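Subject: Re: [sindstead-garden] Bulbs: too late already?
Date: November 4, 2022

On the Sindstead garden list, one of our newer plot holders wrote:

> I bought a bag of 24 tulips at the Nygård sale and then we had
> that run of bad colds in the house and they never got planted.
> Have I missed my chance? Also a couple of them have a bluish
> fuzz on one side. Toss them or not?
> And does anybody do bulbs in pots here? My plot is the soggy
> one down by the ditch.

You haven't missed anything! Tulips are the one bulb I put off on purpose. I've planted them with frozen fingers and a flashlight in my teeth and they came up fine in April, same as everyone else's. Daffodils I would hurry up with, they like to get their roots going while the soil still has a bit of warmth in it.

On the fuzz: squeeze them. If the bulb is hard, wipe the fuzz off with a dry cloth and plant it. If your thumb goes in, it goes in the trash (not the compost, please, we had enough trouble with that heap last spring).

For your soggy plot I'd go with pots, yes. I do mine in layers, and it's easier than it sounds. Big pot, drainage hole you can get a finger through, then tulips at the bottom with 6 inches of mix over them, then something small like crocus or grape hyacinth closer to the top. You can set them nearly shoulder to shoulder in a pot, much tighter than in the ground. Water once when you plant and then leave them mostly alone, up against a wall if you've got one. The north side of our shed is fine, they don't need sun until they have leaves.

Squirrels are the real problem. I have tried cayenne (washed off the first night), coffee grounds (they seemed to enjoy it) and a plastic owl from Plillora that I'm still a little embarrassed about. What works for me is chicken wire, bent down over the rim and left on until the shoots are poking through – and then don't forget to take it off, or you'll be snipping tulips out of a cage like I was two years ago.

If you want to try something that isn't a tulip, look at camassia. It's blue, it's tall, and it likes wet feet, so it might be perfect by the ditch. Skomik had bags of them marked down when I was in there, and I came home with 30 and nowhere to put them. I could spare you some.

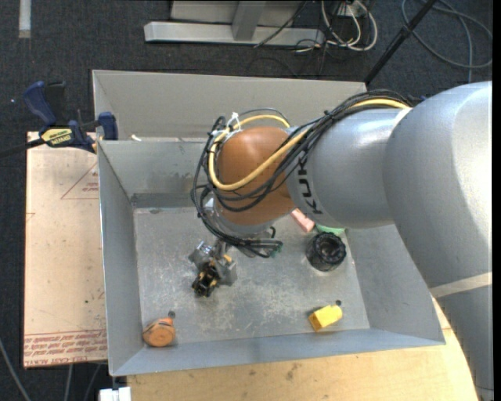
KUKA arm over the gray bin

Other odds and ends while I'm typing. The hose by the gate needs draining before a hard frost, and I can't get the coupling loose by myself, so if anyone with a better grip is passing, have a go. And whoever left the nice green trowel in the leaf pile, it's hanging inside the shed door now. I cleaned it up a bit and borrowed it once.

Let me know about the camassia, I'll keep them in the garage until I hear from you.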